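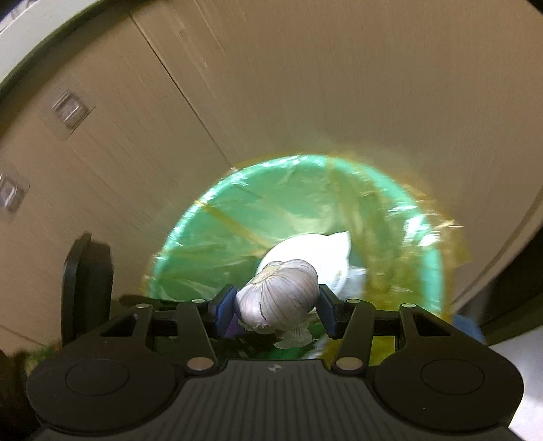

Kitchen tidying by machine

Kitchen tidying by machine is the use of robots to pick up, sort and put away food and rubbish in the home. It is one of the liveliest corners of household robotics, and progress has been a joy to follow!

Grasping

A whole head of garlic, held between two dark blue pads over a green basin lined with a plastic bag, is a good test of grip. Garlic is uneven in shape, and its papery skin tears and sheds easily. Machines cope far better with boxes and tins, whose flat or regular sides suit a simple two-sided grip.

Trials

The Ondale kitchen trial, run at Ketanham, set 3 machines to work on 200 everyday items. Of 915 attempts, 531 ended with the item in the right place - a wonderful result for a cluttered room, though well short of what a person manages. Thin plastic bags caused the most trouble, as they fold and cling.

Current state

No machine yet does the whole chore unaided. Domel and Minhas both build arms that clear a bench one item at a time, at a slow pace. Tying up a full bin liner remains unsolved.

See also: Dishwashing robots; Robot hands; Food sorting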